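Chapter 4: Small Parts, Patient Hands

Welcome back, and I do hope your notebooks survived August! In this chapter we follow Selorm Annan and Eilidh Mowat of the Doviline robotics club as they teach their gripper to sort parts.

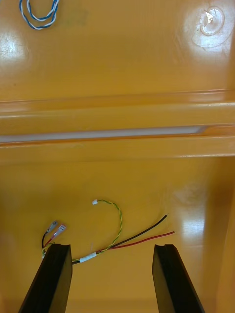
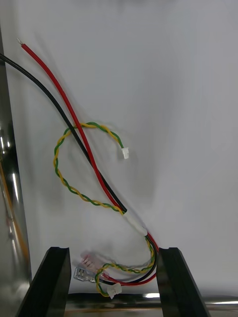
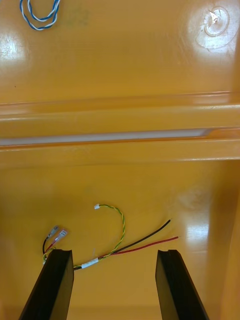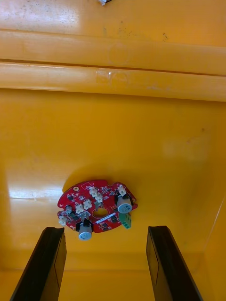
Picking a starting point is the hardest decision a young team makes, and Selorm and Eilidh argued over theirs for most of a term. A stiff part, like the round red circuit board, keeps its shape wherever you set it down, but a harness with twisted yellow and green wires can lie a little differently each time (which is the fun of it!). Keep both in mind as you read Section 4.1.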